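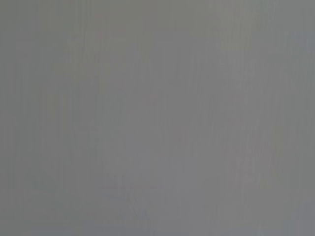
Zubaida Bajwa asks whether a gray surface with faint up-and-down streaks wants paint or just a good wash. I've already spent 4 evenings on it and own 3 kinds of sponge.

Kulsoom Ansari
Wash first. Dish soap, warm water, wipe with the streaks. If you still hate it, sand lightly with 200 grit and paint. Try a corner before you commit, or you'll own a very large test patch.

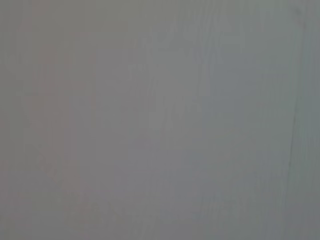

Gray close up, pinkish toward the left

Jafri
Paint it white. Then you can ask us about fingerprints.

Zubaida Bajwa
Soap it is. The sponges are thrilled.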